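Workshop notebook, February

Hangers, again

Raluca Preda wants the hangers dealt with before the Plondeck people come for the rail. I said I would do it and write down how, on the theory that a written method saves time later. I have my doubts about the theory. The last written method in this book is for coiling extension cords, and the extension cords are in a heap under the sink.

The case for doing it: every time somebody hangs up a coat or a finished sample they pull one hanger out of the pile and get three, hooked together, and the other two go on the floor. The case against: they are hangers. They cost next to nothing and we could throw out the lot and buy a box. Raluca says no, the cream ones have a straight bar at the bottom and the samples hang flat on it, and the ones Rerkik sells now have a bar that sags. I have not seen this sag. She says it shows after a month with anything heavy on it. Fine.

Where to keep them

Options considered:

The cardboard box. Already tried. The hooks go through the sides and then you can't lift anything out without tearing it.

The Ukance drawer unit. Raluca's suggestion. The drawer closes only if every hook is lying flat, and a hook never lies flat for the second person who opens the drawer.

The wicker basket. My suggestion, mainly on the grounds that it was standing there with nothing better to do. It has a handle slot cut in the rim, so it can be carried with one hand. I am less keen on the weave. Wire ends and wicker don't get along, and I expect to spend part of my life picking a hook out of the side of it. Still the best of a poor set.

Lysenko's catalog has a proper hanger stacker, a metal post on a foot. Raluca printed the page and pinned it up. It would work, I'm sure, and it would also be one more thing standing in the doorway.

How I did it

Cleared the table and put the big white board down first. I thought this was fussy, but a cream hanger on a pale wood table is hard to see the edge of, and on the white you at least get a shadow. The board also saves the table top from the hooks. I'll concede the board.

Basket on the left, hangers worked on the board to the right of it. Tried it the other way round and kept reaching across myself.

One hanger at a time. Get it lying flat, take hold of it in two places, one near the hook and the other out at the end of the shoulder, and then move it. Holding it in one place only, it swings, and the hook goes looking for something to catch on.
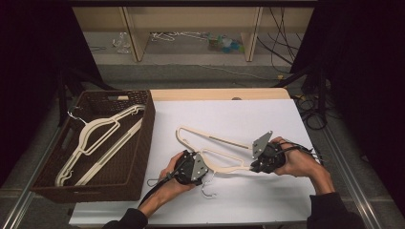

Which way the hooks go

We disagreed about this for longer than it deserved. Raluca's rule is all hooks to the same end of the basket, all turned the same way, like in a shop. It looks good. The trouble is that hooks all at one end are exactly what tangles, because they sit inside one another. Lift the top one and the next comes up with it.

My rule was to alternate, one hook to the far end, one to the near end. Less tangling in principle. In practice the shoulders then don't nest and the stack gets tall quickly, and a tall stack slides. I ran both and timed nothing, so this is opinion.

Result of sorts:

Hooks same way: neat, low stack, tangled on 2 of the lifts I tried.
Hooks alternated: no tangles, but the stack slumped to one side and I had to straighten it before I could carry it.

Neither of these is a finding. I did a handful of lifts with each and I was being careful because I knew I was going to write it down. Put a person in a hurry in front of the basket with a coat over one arm and I'd expect both to fail.

Diagonal seems to be a fair compromise. Laid from one corner of the basket to the opposite one, a hanger gets more room for its length, and the next can go alongside it. I'd like to see it full before I believe in it.

Other notes

Give the hook a quarter turn before putting the hanger down, if it turns at all. Some of ours are stiff. Don't force those. Raluca forced one and the plastic went white around the neck, which is how they start to crack.

Any hanger with a bent hook goes to the scrap bin. I straightened a couple with pliers and they looked all right, but a hook that has been bent twice is not something I want a sample on.

Wooden hangers stay out of the basket altogether. Too thick, and they belong to upstairs anyway.

The label Raluca made says HANGERS in letters 3 cm high. I asked who was going to look into a basket of hangers and wonder. It is tied on through the handle slot now, so that's settled.

To do

Try the diagonal layout full, carried down the corridor and back.
Look at the inside of the basket in a few weeks for snags in the weave.
Ask Plondeck what length the new rail is. The drawing says 900 and gives no units. I assume millimeters. I assumed that last time too, and we had a shelf cut to it.
Take the Lysenko page off the wall, or order the thing. One or the other.
Extension cords.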